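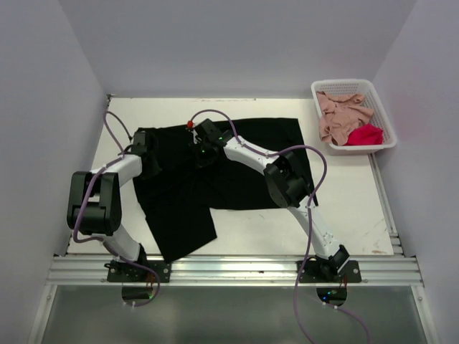

Sigrun Bråten

Home dyeing has completely taken over my August and I need advice before I ruin something! I have a drawer full of black cotton that has gone that sad brownish gray, and after one good result with a T-shirt I want to do the rest. My trouble is judging the color. In my bedroom everything looks black. Spread a big black garment over a white tabletop, like the one up top, and you get a proper contrast to judge against, so I do that now, and I can finally tell which pieces are faded and which are only linty. But then what? Do I dye everything in one pot? I have 580 grams of dry fabric picked out: two tops, one pair of pants and a zip hoodie. The dye is Ditovia black, the powder, one packet. My stainless pot holds 16 liters. The hoodie worries me most because the label says "mostly cotton," which I have never seen on a label before. Also, do I need the fixer or is salt enough? I'm in Malent if the water matters (hard, very hard, my kettle is a cave).

hutasix

Oh, you are going to love this, overdyeing black is the most satisfying job there is. You get a "new" pair of pants for the price of a sandwich!

First the pot. 16 liters is plenty for 580 grams. Cloth wants to swim. If you have to push it down with the spoon to get it under, take something out and do it in a second bath.

Second, the packet. Read the back for the weight of dry fabric it covers and then be generous, black is greedy. I use double what it says for black and the regular amount for any other color. So get another packet before you start, not halfway through like me, standing in line with blue-black thumbs.

My routine, for cotton:

1. Wash everything with plain detergent and no softener. Leave it damp. Old deodorant and body oil show up as pale patches if you skip this, and you won't see them until it's too late.

2. Dissolve the powder in a jar with hot water and stir until there is no grit at all. Strain it through an old stocking. One undissolved speck on a collar will look like a burn.

3. Check each piece on a white surface in daylight, front and back. Go over the places where the cloth lies double, because a crease that has been pressed for years often fades lighter than the rest. Black on white makes you look at the outline first, so move your eyes to the middle on purpose. I put a safety pin next to anything suspicious so I can find it again afterward.
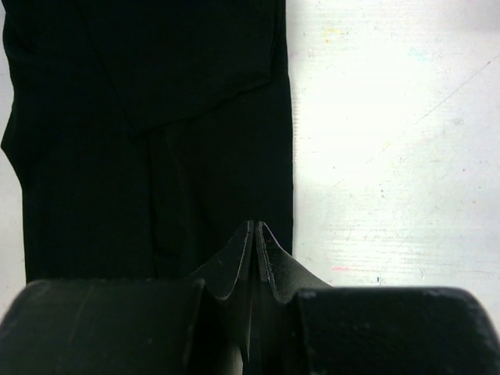 4. Fill the pot, add the dye and then the salt, and bring it up to 60 degrees (Celsius). Fabric goes in opened out, never folded or bunched.

5. Stir for the first twenty minutes like you mean it. Put on a podcast. After that a stir every few minutes is fine, for an hour in total.

6. Let it cool in the pot if you can stand to wait. I never can, but the one time I did it was my best black ever.

7. Rinse until the water is close to clear, then wash alone, then wash with dark towels.

On fixer: yes, use it. Salt helps the dye go into the cloth, fixer helps keep it there. With hard water I add a spoonful of water softener too, the laundry kind. Please post the pants when they're done, I want to see!

Marit in the attic

Agree with nearly all of that. Two things about the hoodie. The stitching is probably polyester and will stay whatever shade it is now, and on mine it went from invisible to a very visible brown line down both sides. I decided I liked it! The zipper tape does the same. If you would hate that, leave the hoodie out.

And "mostly cotton" could be anything. Snip a thread from inside the pocket seam and a bit of the pocket cloth, drop both in a cup of leftover dye and see what comes out.

I paid 1,590 for a wool coat years ago and tried this on it with cotton dye. Don't do wool in this pot. Separate dye, much gentler heat changes, hardly any stirring.

duskmoth

I just buy new ones lol. But vinegar in the rinse, my aunt swears by it

hutasix

Vinegar is for wool and silk dyes, it won't do anything for cotton. Your aunt's sweaters are probably gorgeous though!

Sigrun Bråten

Thank you all! Second packet bought, hoodie is staying out for now and I'm doing the thread test tonight. The pants go first.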